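Chapter 7
When the Log Says "Success"

In February, a packing line at the Pleltgate plant ran for 16 hours with a two-handed robot putting caps on markers. The log recorded 3,831 cycles and not a single fault. The first carton opened by a customer held markers with their caps resting loosely on the tips, and several had already dried out. The robot had been reporting success the whole time, and by its own definition it was right.

This chapter is about that definition. Students who have worked through Chapter 6 will have met faults that announce themselves: a tripped fuse, a stalled motor, a stop button pressed by someone with a pinched finger. Silent faults are harder. The machine keeps moving, the numbers look good, and the people reading the numbers have every reason to want them to stay that way.

The maker of the control software, a firm called Ollau, first blamed the caps. A bad batch, it said, slightly too tight. Josué Arruda, the line engineer, asked to see the measurements behind this claim and received a brochure. He then pulled 213 caps from the bin and checked them against the drawing. All were within limits. Readers should notice how quickly "the parts are bad" was offered, and how little it cost to offer it.

What had changed was a threshold. The gripper judged a cap to be seated when the push force passed a set value. An update had lowered that value to save time on each cycle, and the new figure could be reached when the rim of the cap merely touched the shoulder of the marker. Nothing in the log recorded how far the cap had traveled. A person doing the same job gets the click, the change in resistance and the look of the finished thing all at once, and seldom thinks of these as separate checks.

It helps to consider the moment just before contact, when the cap is in one hand, the marker is in the other, and a narrow gap is left between them. Everything the robot at Pleltgate got wrong, it got wrong after this point. Its approach was fine.

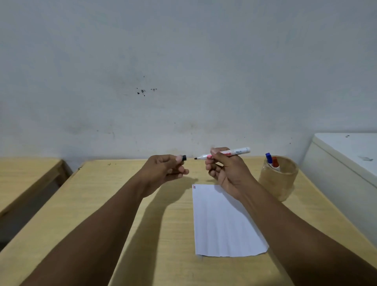 7.1 What Counts as Done?

A task is finished when the world is in the state we wanted. A program is finished when its last test passes. Engineers often speak as if these were the same event, and sales staff nearly always do. The distance between them is where silent faults live.

Take the capping task again. At least four tests could be used to end it:

The hands have reached their planned positions.
The push force has passed a set value.
The cap has moved the full depth along the barrel.
The capped marker holds together under a light pull.

The first test says nothing about the marker at all. The second was the one used at Pleltgate. The third needs a sensor that the buyer had been told was optional. The fourth adds time to every cycle – which is why it tends to be dropped as soon as a line falls behind.

Emerson Peixoto, who reviewed the case for the plant's insurer, Wodmont, recommended the fourth test on one marker in every 10. Whether that is enough is open to argument. A fault that affects every piece will be caught quickly. One that comes and goes may not be, and the report does not say how the sampling rate was chosen. We return to this question in Section 7.4.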